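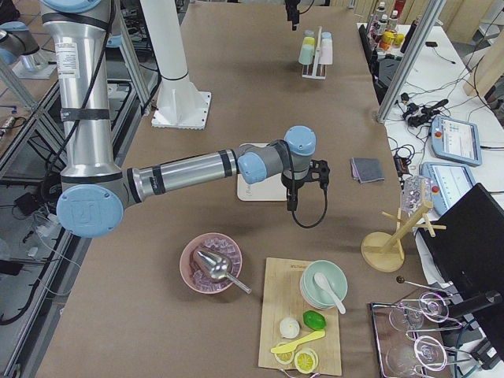
Learning to swim at 52

Heloísa Honorato did not put her face in the water until she was past 50. She grew up in a town with a river that people were told to stay out of, and after that, she says, there was always something else to do.

"My daughter swam. My husband swam. I held the bags," she says.

She signed up for the adult beginner class at the Nendley pool in May. There were 13 people in it, most of them older than she had expected. The teacher, Jianhua Du, kept them in the shallow end for the first 2 weeks.

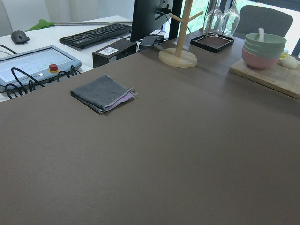 "We blew bubbles," Honorato says. "I was annoyed about it. I had paid for swimming."

Du has heard that before. He says adults want to get to the strokes, but the ones who skip the breathing stop halfway down the lane and grab the rope. "They think they are tired. They are holding their breath."

Floating on her back took Honorato the longest. She kept lifting her head to see where she was going, and her legs sank each time. What worked in the end was looking at one ceiling light and counting to 20.

She now goes before work, when the slow lane is quiet. Her longest swim without stopping is 100 yards, mostly breaststroke. She still dislikes the deep end and gets out by the steps.

Asked if she would try open water, she says her daughter has been talking about the lake at Cumora.

"I told her I'll go and look at it," she says. "I might bring the suit."

The next beginner class at Nendley starts on 13th January. Du asks people to bring their own goggles.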